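Jul 5, 2023
Notebook — fabrics bench, Amurley workshop

Right, cloths again. I said in April I'd write up the folding and sorting trials properly and then of course I didn't, so I'm catching up here while the kettle's on.

We've got 27 cloths in the Promico tub at the moment, a mixed lot from the last order plus whatever came over from the Shearer cupboard. I went through the whole tub this morning and pulled out the ones with frayed hems (they catch on everything and I'm sick of trimming threads). Those are in the paper bag under the sink. Please don't put them back in!

Bench first. I gave the white top a good wipe down and let it dry before I started, and it makes a huge difference to how easily you can judge a fold line. The old grey mat had so many stains on it that I kept mistaking them for shadows. It's rolled up behind the door if anyone wants it for painting.

Then the actual work. Five rounds, same routine each time: drop the cloth from elbow height, leave it however it lands, pick it up, flatten, halves, quarters, onto the pile. I like starting from a proper mess — if you lay it out nicely beforehand you're only practising the easy bit. Thin cotton is still the worst, it bunches up and you lose the corners somewhere in the middle. The waffle weave ones from Tokmont behave beautifully, and I'd happily order more in that colour or any other.

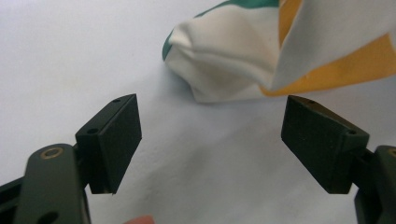

Dana Whitlock

A crumpled cloth on plain white is a lot easier to read than I'd expected, so I'm leaving the bench bare from now on. Tape marks can go on the very edge if we need them.

Running total for the year is 149 folds written down, and probably a few I forgot. The pile leans to the left by the end of every round and I can't work out if it's me or the bench, will put a level on it.

To do: wash the thin cottons (cold, no softener, it makes them slippery), find the lid for the tub, and relabel the shelf so the tea towels stop ending up in with the cleaning rags.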